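July 2020

Well, I've finally done it. The parts list is settled, the last box came this morning, and I am building my own computer at the grand old age of fifty-six! I've wanted to do this since I was a student and always found a reason to put it off. A whole spring of working from the spare room on a laptop that sounds like a hairdryer has cured me of that.

It started in April, when Ilse Meinecke set up the evening calls for the old choir. We were supposed to be singing, but anyone who has tried singing over the internet knows how that goes. Everyone arrives half a beat after everyone else and the basses vanish altogether. So we recorded our parts separately and I offered to put them together, thinking it would take an evening. It took nine. The laptop would play four voices happily and then freeze on the fifth, and there were twenty-two of us by the end.

But oh, the result! I put on headphones and there was Dwayne Villanueva coming in on the second verse, clear as anything, and then all the altos underneath, and I had a proper cry in the spare room. We've done three pieces since. Ilse wants to try the Kabbaj setting next, the one with the split tenors, and I said yes before I'd thought about it at all.

Hence the new machine. Darnell Delacroix talked me through what to buy over two very long phone calls (he was cooking through most of the second one, so there are notes in my margins about onions). The case and board came from his nephew. I found the memory new, and the power supply is an Andent, which Darnell says is plain and dependable. The whole lot came to £913 including the delivery. More than I'd planned - but I haven't been on a train or eaten in a restaurant since March, so I have decided it is holiday money and that's that.

The cheap little sound box was £48 and I love it already. It has one enormous knob. I keep turning it and it isn't even plugged in.

I spent the afternoon reading about processors. The thing that surprised me is how gentle the whole job is. You lift the lever, you line up the tiny triangle on the corner, you set the chip down and it just sits there under its own weight. No pushing. I'd imagined something like fitting a car battery. Fongchan Kaewkla did hers at the kitchen table with her daughter reading the instructions aloud, and she says the only part that made her swear was the tiny front panel plugs.

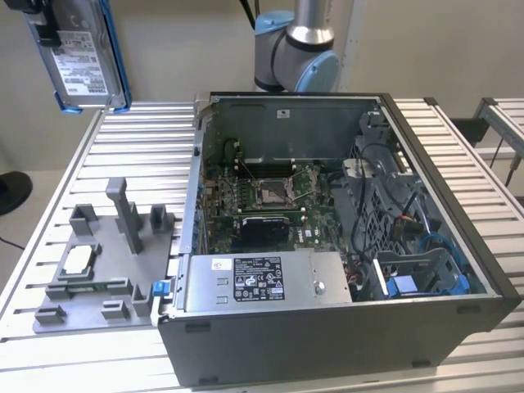
I've also been thinking about where all the recordings are going to live. There are already 400 files in the choir folder, with names like "alto2 FINAL" and "alto2 final really", and two that are just Demetrius Montoya coughing and apologising. I can't bring myself to delete those. I'm going to make a folder for each piece, then one for each voice inside it, and Ilse can tell everybody to put their name in the file from now on. She's much better at telling people than I am.

Supper was beans on toast, eaten standing up with the manual propped against the bread bin. Must ring Darnell tomorrow about the thermal paste, as I've read a pea, a grain of rice and a cross, and they can't all be right. Also need a longer screwdriver, and more milk.

Ilse has just sent the Kabbaj score over. Sixteen pages! The tenors split on page two and don't come back together until page eleven. I've been humming the top line up and down the stairs all evening.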